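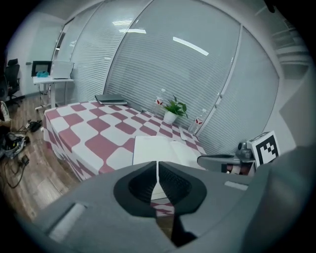
Aquavit and gin get shelved together in most American liquor stores, usually on the bottom, next to something blue. Both start as a neutral spirit and both get their personality from plants. I spent most of January drinking the two side by side, a hardship I accepted with grace. The plan was to take notes in the style of the serious drinks writer: red-and-white checkered tablecloth, open notebook, blank pages waiting for wisdom. Blank suited the first evening pretty well, as my entire verdict on the Nilska aquavit was "rye bread, but fun."

## What's in the Glass

Gin leans on juniper. Aquavit leans on caraway or dill, and tastes like a deli counter that went to finishing school. Sarkeo makes one of each, and tasting them together is the quickest lesson I know. The gin wants tonic. The aquavit wants herring, or at least a pickle.

A 500 ml bottle of either will see you through a small party — smaller if my neighbors are coming. 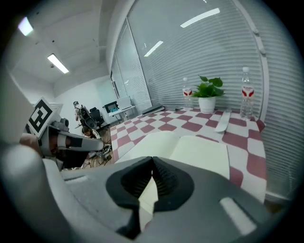
## Cold or Not?

Keep clear aquavit in the freezer if you like it brisk. The barrel-aged kind, like Banow's, loses half its charm that way, so pour it at room temperature and sip. Gin can go either way, and its fans will argue about it until the ice melts.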